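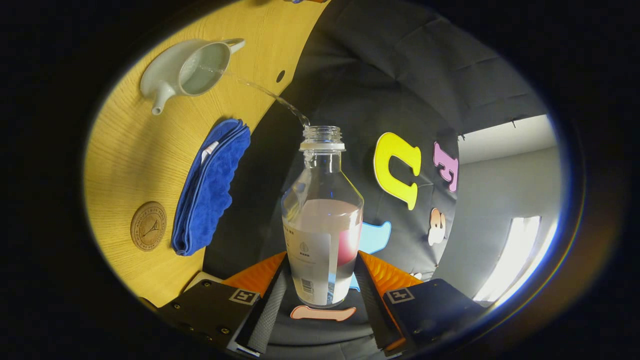

Ludmila Baláž wrote to us in January that she had stopped buying funnels after a month with the Stidano, and asked whether we could sell the small pot by itself, without the towel and the coaster. We can. It is now listed both ways, as a single pot and as part of the refill set.

Stidano small pouring pot, white
Item 663
Sold by Ludano

The Stidano is a glossy white ceramic pot for moving water, syrup, vinegar or oil into bottles with narrow necks. It has a curved handle and a short tapered spout. The top is open, so you can fill it from a tap or a ladle, and you can also pour over the rim if you want the stream to fall from the side. Either way it gives a thin stream when tipped slowly. Tip it fast and it will splash like any other pot.

It suits glass bottles with a screw neck, the kind that drinks and cooking sauces are sold in. For jars with wide mouths you don't need it.

What is in the refill set
Stidano pot, white
Farkas quilted microfiber towel, royal blue
Round wooden coaster with engraved lettering around the edge

Bottles are not included. Customers who want matching ones usually order the Civholm clear bottle, which comes without a label.

Using it
Rinse the pot before first use. Fill it no more than two-thirds full. Stand the bottle on a flat surface, on the folded towel if the table is bare wood, and start pouring from close to the mouth. Stop below the shoulders if the bottle is going in the freezer.

Do not pour boiling liquid into a cold glass bottle. Let it cool for 10 minutes first, longer for syrup.

Care
The pot can go in the dishwasher, top rack. Use a bottle brush for the spout if you have had oil in it. The towel washes at a warm setting with no fabric softener. Wipe the coaster with a damp cloth and let it dry flat. It should not be soaked.

Delivery and returns
Orders placed before 3 p.m. leave the same working day. The pot ships in a molded paper tray. If it arrives chipped, send us a picture of the pot and the tray within 13 days and we will replace it. Unused sets can be returned in the same period. Towels that have been washed cannot.

Also in this range
Stidano large pouring pot, white
Farkas towel, pack of 3
Civholm clear bottle, single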